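Dried chillies keep going soft — cloth pouch or something else?

Posted in Pantry & Storage, Torkbridge Community Help

Wellington Magalhães

Hoping someone can sort me out quick. I buy dried red chillies in bulk, the 900 g bags, because the little packets at the supermarket are daylight robbery. Been tipping them into a brown cloth pouch and tying the top in a knot. Looks nice, my nan did it this way, end of story.

Except by October they'd gone bendy. Not mouldy, I don't think. Just leathery, and they won't crumble for a sauce anymore. Smell is still ok, colour a bit darker maybe.

Things I'd like to know:

Is the cloth the problem or is it my kitchen (small, kettle always going, no rangehood to speak of)

Can I save the soft ones or are they compost

Do I take the seeds out before storing or leave them whole

And how do you tip them out and pick through them without getting flakes in everything. Last time I did it on the kitchen bench and the dog was sneezing till teatime.

Don't want to buy a vacuum sealer. Ta.

Ismael Camargo
Marked helpful by 12 members

Cloth is fine for a week or two near the stove, useless for months. It breathes, so whatever's in the air gets in. Kettle next to it, there's your answer. Keep the pouch for the handful you're using now and put the rest in jars with a proper rubber seal. Mine are the Damasceno clip ones but any will do, old pasta sauce jars if the lid still bites.

Soft ones — not compost. Bend one. If it bends and smells clean, spread them on a tray, oven at 100 with the door open a crack, check after ten minutes and keep checking. They go from nearly there to burnt very fast and a burnt chilli will clear the house. Let them cool right down before they go in the jar or they sweat and your back where you started. Anything with grey fuzz, or a musty smell when you snap it, bin it. Don't try to pick the good bits off.

Seeds: leave whole. They keep better whole. Seed them when you cook.

Sorting. Get off the kitchen bench. I do it at a desk on a wipeable mat, lamp on, because under a kitchen ceiling light you will miss the fuzzy ones. Open the pouch flat, heap in the middle, bowl next to you for the ones you're after. Move a few at a time, don't pour — pouring is what throws the dust up and sets the dog off. Big paper shopping bag standing at the end of the desk for stalks and rubbish, so you're not walking dusty hands through the house. Fold the cloth in on itself after and shake it outside. Not over the sink, the flakes stick.

Gloves if you wear contacts. Ask me how I know. Wash the mat with dish soap, plain water just moves the oil around.
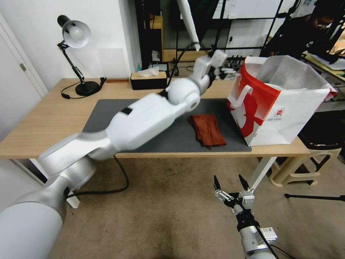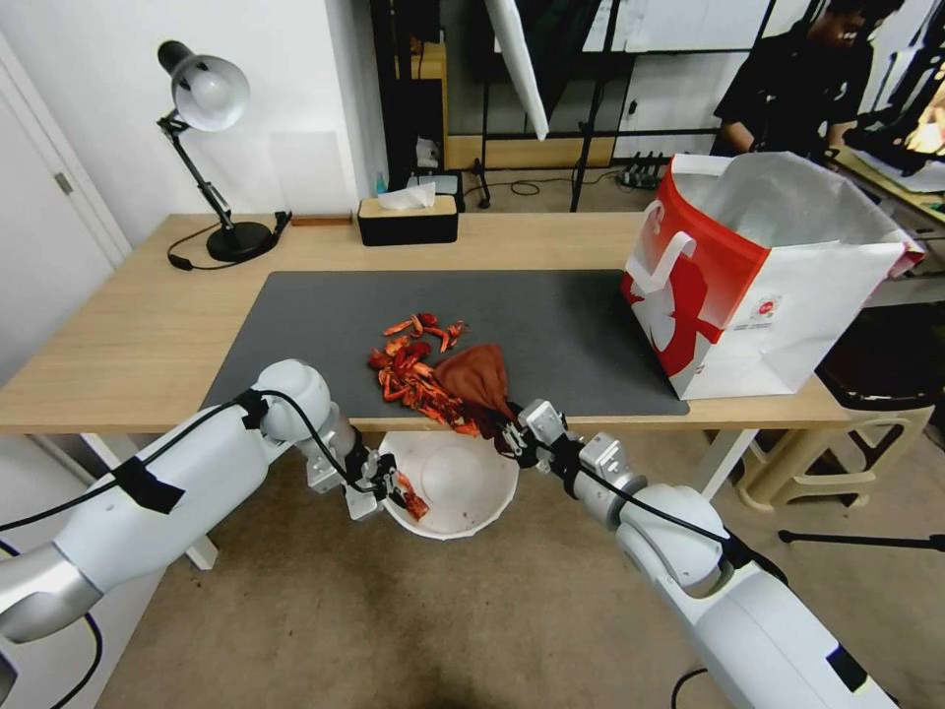
Desk, mat and lamp in both. Chillies heaped on the mat in the second one, scalloped bowl down in front.

Brarkemard

Freezer. Zip bag, squeeze the air out, done. Mine have been in there over a year and still snap after a few mins on the bench. No idea why everyone mucks about with jars.

Would not bother with those Mistent moisture sachets btw, bought a pack and lost most of them in the drawer. Spoonful of dry rice in the bottom of the jar if you must.

Wellington Magalhães

Thanks both. Oven trick worked on most of them, had to chuck a handful that smelt off. Jars bought. Moved the lot to the hall cupboard well away from the kettle. Will do the next bag on Friday at the desk, dog can go outside.

Thread viewed 443 times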